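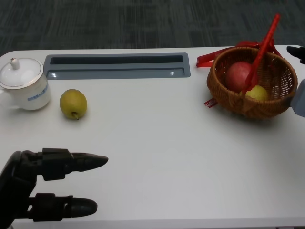

Workshop notebook, Ustwood conservation bench
Entry dated 23/10/2025
Subject: starch paste trials for the ledger rebacking work

The second series of paste trials was completed this morning. The purpose of the series was to settle on a single recipe for the Geerts ledgers before the spines are lifted in January. The first series gave uneven results and the notes from it should not be relied upon, as the water was not measured in the same way for each batch.

Two pastes were compared. Batch A was wheat starch from the Trunura supply, cooked at one part starch to four parts water. Batch B was the same starch at one part to five, with a longer cooking time. Both were soaked overnight, cooked in the double pan with constant stirring, and left to cool under a damp cloth. Each was then put through the horsehair sieve twice. Batch A required a third pass – there were small lumps near the end that would have shown through the thinner tissue.

Cooking time was 40 minutes for Batch A and 46 minutes for Batch B. The heat was kept low throughout. Batch B turned clear earlier than expected, and the additional time may not have been needed. It should be repeated with a shorter cook before this is written into the procedure.

Test strips were cut from the discarded buckram and from the brown calf offcuts, and joined to the medium-weight tissue. The strips were pressed between blotters under the small weights for 18 hours. The room was steady during this period and the Fliltel humidity logger recorded no alarm. The logger's battery indicator is low and a replacement has been requested.

Results on buckram were satisfactory with both pastes. The joins held when flexed by hand and when pulled along the length of the strip. On calf, Batch A held well, but the leather darkened along the edge of the tissue. Batch B left a much lighter line, which had mostly gone after a further hour in the open. Two of the Batch B strips lifted at one corner. In both cases the paste had been brushed out too thin at the end of the stroke, and the fault is considered to be one of application.

Reversibility was checked with damp cotton on one strip from each group. Batch B released cleanly. Batch A released more slowly and pulled a few fibers from the flesh side of the calf. This is a concern for the older volumes, where the leather is already powdery at the joints and will not tolerate repeated wetting.

Decision: Batch B is to be used for all leather. Batch A may be used for cloth and for paper linings. The two jars must be labeled clearly, as they look alike once cold. Paste is to be discarded at the first sign of odor or thinning, and no preservative is to be added.

A note on brushes. The wide flat brush has begun to shed and left hairs in three of the strips. It has been withdrawn from use on the ledgers and may be kept for glue work on boxes. The round brush gave better control – it should be the first choice for spine edges.

Outstanding items:
Repeat Batch B with a shorter cook and record the temperature at five-minute intervals.
Test consolidant on a powdery offcut before any paste is applied to it.
Confirm with Geerts whether the original spine labels are to be reused or stored separately.
Order blotters. The present stock is stained and will not cover the full set.

The strips have been placed in the gray folder with their batch slips attached. Please do not flatten them again, as the curl is part of the record.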